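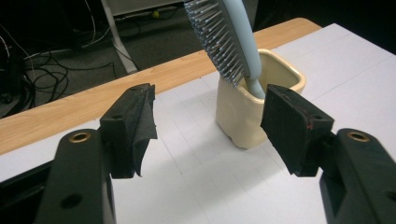

Our project began with a question Perrine Bodin asked over lunch in December: how do people who share a small bathroom decide where everything goes? We spoke to 2 households in Fostley and 6 in Hulluvow, and were given far more tea than we deserved. Nearly everyone had a home for the small daily things - a hairbrush stood up in a ceramic cup, say - but very few could tell us who had chosen it.

Armelle Fleury wrote up the interviews and I drew the floor plans, which took me a good deal longer than I had promised Mr Picard. The Hulluvow plans are in the appendix, drawn to the same scale.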